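Talk notes - PET bottles in the mixed stream
Saranya Kurian, February 15, 2024

Slide 1 - Title
Introduce self and Nurnura. Twenty minutes, questions at the end. Slides go on the shared drive afterwards.

Slide 2 - Why the bottle
Easy item, often sorted badly. In the Alva trial we logged 400 drinks bottles over the period. 316 arrived with the cap on. Pause here, let them read the chart.

Slide 3 - Three parts, three plastics
Body is normally PET. Cap is normally polyethylene or polypropylene. Label varies - film sleeve, wrap or paper. Body and cap separate in the float tank after shredding: PET sinks, cap material floats. Labels are the awkward part. Mention that a full sleeve can hide the body colour from an optical sorter.

Slide 4 - Colour
Clear has the best resale value. Green goes in its own bale at Drellanix. Brown and blue are mixed. Do not get drawn into prices, they were out of date by July.

Slide 5 - Residual liquid
A few drops will not matter. A third of a bottle will - it adds weight, wets the paper and trips the density check. Rokus line rejects 27 in every batch of 4000 on weight alone. Ask the room who empties before binning. Wait for hands.

Slide 6 - Worked case
Go through it in order: body colour, cap, label, contents. Leave the slide up while talking.

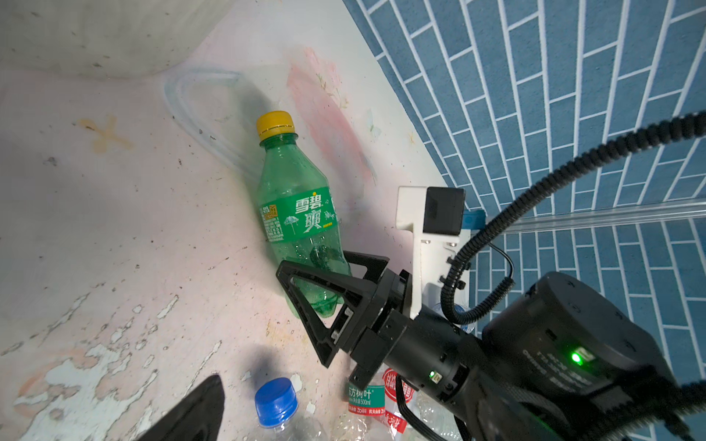

Fig. 3. Green Sprite bottle, yellow screw cap on, printed label in place, mostly empty.

Points to make: green body, so green bale. Cap stays on. Wrap label covers the middle only, shoulders and base are exposed, so the sorter has enough to read. Contents within tolerance.

Slide 7 - What we ask of sites
Empty it, put the cap back on, leave the label alone. Crushing is optional - check with the local plant first.

Slide 8 - Contact and questions
If asked about deposit schemes, refer to the second handout.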